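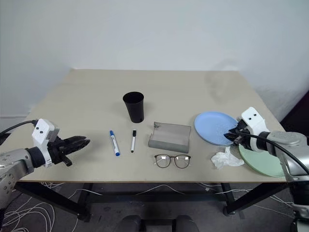
Cahier d'atelier, août, reprise vers la fin de matinée. J'avais promis à Fongchan de mettre enfin par écrit nos essais de rangement de table, alors je m'y colle, avec un café et un peu de retard. La question du jour est toute bête : comment disposer les petites affaires communes pour que chacun les retrouve sans chercher, et que la table Grostia redevienne une table de travail en fin de journée ? On est repartis du plateau beige clair, celui aux pieds de métal noir, contre le mur blanc. Le gobelet noir est vers le fond, au milieu, les deux marqueurs devant lui, en biais, capuchons vers l'arrière, et l'assiette bleu clair est restée du côté droit. J'aime bien cette disposition, je dois dire. Le gobelet noir se repère tout de suite sur le beige, l'assiette aussi.

Reste à décider si les marqueurs doivent vivre dans le gobelet ou à côté. Fongchan Petchrat tient pour le gobelet, tête en bas, parce que l'encre descend mieux. Moi je préfère les laisser couchés — on les attrape plus vite, et à l'atelier de Leltetberg ils avaient toujours fait comme ça sans s'en plaindre. Nous n'avons pas tranché. On essaiera sa méthode jusqu'à la fin du mois, puis la mienne, et on comparera de bonne foi (enfin, on essaiera !).

Pour l'assiette, je note l'idée avant de l'oublier : s'en servir de vide-poche pour les trombones, les vis orphelines et les étiquettes Maso qui traînent partout. Avec un bord un peu relevé, rien ne roule par terre. À voir à l'usage, et prévoir de la laver de temps en temps, quand même.

Mesures prises pour le repère au ruban : 10 cm à garder libres le long du mur, 50 cm dégagés au centre pour poser un cahier ouvert et les coudes. Les étiquettes sont commandées chez Ekinci, un paquet de 17, et il m'en faut quatre pour cette table. Le reste ira aux étagères.

À faire : retrouver le ruban adhésif de papier, demander à Fongchan où est passée l'éponge, et recopier le petit plan au propre. Je reprends après le déjeuner.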